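Mon 28 October

## Tips for comparing grippers at the kitchen table

In December I will have tested grippers at home and in the workshop for two years, and these are the habits I kept. My notes come from two hands, the Orkia and the Prundari, both driven by the same Shih controller.

**Use real fruit.** Foam blocks forgive everything. Bananas show a bruise by the next morning, so you can see which hand pressed too hard. Buy them yellow, and put paper in the bowl, so the fruit does not slide against the wall when a finger touches it.

**Start with the single one.** A loose banana is the easy task. A bunch is a different task, and you should write it in a separate column. For a bunch I go for the stems first, then for the middle, and I lower the speed to 70 percent.

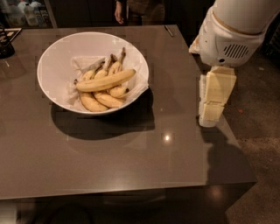 **Change only one thing.** When I changed the finger pads and the camera angle on the same evening, I had to throw away 200 tries. Dörte Ehlers from the Durkport repair workshop gave me her rule: one screw, one test, one line in the notebook.

**Look at the light.** A shiny table gives the camera false spots. Turn the lamp or lay down a matte cloth, but then keep it for both hands.

**Wipe the pads.** Banana skin leaves a thin film. I use a damp cloth with a drop of dish soap, and I let the pads dry completely before the next round.

My notebook has now 1159 tries for the Orkia. The Prundari has fewer, and I do not want to name a winner yet. With bunches it drops less, but it closes slowly.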